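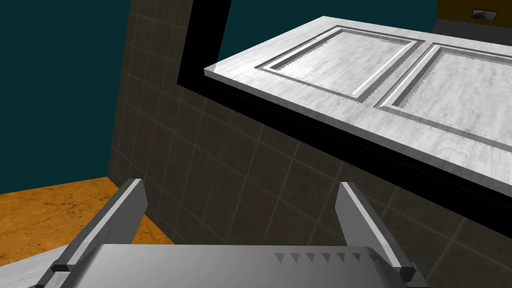 Juntas negras en azulejo marrón oscuro: ¿epoxi o cemento?
Publicado por Yanti Tambunan en Cocinas y baños, enero

yanti_t
Buenas. Tengo la pared de la cocina alicatada con azulejo cuadrado marrón oscuro, lo puso el dueño anterior. Las juntas eran beige y con los años han quedado de tres colores distintos, según la zona. Quiero rehacerlas en un tono oscuro antes de cambiar los muebles. El alicatador que vino me pide 751 euros por rascar y rejuntar con epoxi. Con mortero de cemento me lo deja bastante más barato, pero no me dio cifra. ¿Merece la pena la diferencia en una pared? El suelo no se toca.

ikhsan_g
En pared, cemento. El epoxi lo dejaría para la ducha o para una encimera alicatada. Yo puse cemento gris antracita de Stomov detrás de los fogones hace 5 años y sigue bien. Le paso un trapo con jabón neutro y ya está.

Avotins
No estoy de acuerdo. Detrás de los fogones la grasa entra en la junta de cemento y en oscuro se nota igual que en claro, solo que sale brillante en vez de amarilla. Si solo vas a hacerlo una vez, epoxi.

ikhsan_g
Se nota si no se sella. Con dos manos de sellador no entra nada.

Avotins
El sellador hay que repetirlo cada uno o dos años. Pregunta cuánta gente lo repite.

syafiqah_m
Yanti, ¿qué ancho tienen las juntas? Con menos de 2 mm rascar sin picar el esmalte es complicado y ahí es donde se va la mano de obra. El material no sube tanto. En mi caso el bote de epoxi Purnell salió por 50 euros y sobró la mitad.

yanti_t
Tres milímetros, medido con calibre en varios sitios. Hay una fila junto a la ventana que va más apretada. La pared es de tamaño normal, de encimera a techo en un lado y hasta los muebles altos en el otro.

kpurba
Trabajo en esto. Unas cuantas cosas:
- El precio que te han dado no es una locura si incluye rascar a fondo. Pide que te pongan por escrito la profundidad. Si rascan un milímetro y tapan, se suelta.
- El negro puro de cemento suele secar a manchas, sobre todo si se echa agua de más o se lava la pared demasiado pronto. Elige un marrón o un antracita.
- El epoxi en azulejo mate deja velo si no se limpia a tiempo. En brillo da menos problemas.
- Haz una prueba en un rincón que luego tape un mueble y espera dos días antes de decidir el color.

Avotins
Lo del velo es cierto. A mí me quedó en una esquina y lo quité con limpiador específico, pero costó.

yanti_t
El azulejo es mate, así que tomo nota. ¿Y los rotuladores de juntas? Una vecina los usó en el baño y quedó uniforme.

ikhsan_g
Para vender el piso. En una cocina dura unos meses.

syafiqah_m
Yo no sería tan tajante. Lejos del fuego y del fregadero los he visto aguantar. Donde se frota a diario, no.

kpurba
De acuerdo con Syafiqah. De todas formas, con juntas de tres colores debajo vas a necesitar varias pasadas y se acaba viendo.

yanti_t
Al final he pedido otro presupuesto, cemento marrón con sellador incluido: 212 euros, rascando yo. Tengo una multiherramienta prestada y la semana que viene empiezo por detrás de la nevera.

Avotins
Disco de diamante, no el de carburo barato. Y mascarilla, que el polvo es muy fino. Sigo pensando que te arrepentirás en la zona de los fogones, pero por ese precio lo entiendo.

kpurba
Puedes hacer epoxi solo en esa zona, si encuentras un tono parecido. Sembiring tiene la misma carta de colores en los dos materiales. Que el cambio caiga en una esquina o bajo la campana.

yanti_t
Eso no me lo había planteado. Se lo pregunto.

Temas relacionados
Cambiar la encimera sin tocar el alicatado
Sellador Jalatberg en juntas de suelo, ¿alguien lo ha probado?
Azulejo picado al rascar: cómo disimularlo
Pintar azulejos de cocina, experiencias
Silicona que se pone negra junto al fregadero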